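**Vengate reports results from home folding study**

Vengate, October 29, 2025 - Plandus has released the results of a study on teaching robots to fold clothes from demonstrations recorded in ordinary homes. The method uses hand-held grippers, so people can show a task without a robot being present.

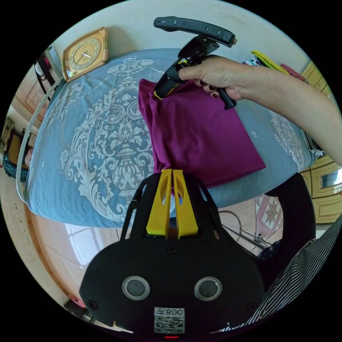
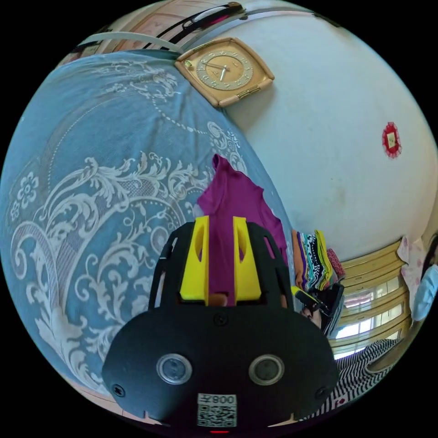

The Plandus study asked whether a folding policy trained in a few homes would carry over to homes it had never seen. The team collected 2,331 demonstrations in 18 homes during September and held back 8 more homes for testing. All folding was done on the surfaces people normally use. A magenta garment on a pale blue patterned bedspread is a fairly easy case for the vision model, because the two colors are far apart. Plain white shirts on white sheets were much harder, and they account for most of the failed trials.

The main finding concerns variety. Policies trained on many homes with few demonstrations each did better in the test homes than policies trained on the same number of demonstrations from one or two homes. Adding more recordings from a home already in the set made little difference.

"We expected the garment to matter most," said Anselmo Falcão, who led the study. "The bed mattered more - its height, how soft it is, and what it is covered with."

Demonstrations were checked by a second team at Bummont under Valdir Peixoto. Recordings in which the cloth was hidden from view for long stretches were removed before training.

"A fold can look fine at the end and still be a poor recording," Peixoto said. "We kept slow ones and clumsy ones as long as the corners could be followed."

The trained policy, called Malik, handles towels, T-shirts and simple knitwear. It does not yet handle fitted sheets or anything with buttons. Plandus plans to repeat the tests with trousers and children's clothes.

A technical report and the list of garment types are available from the Plandus press office on request.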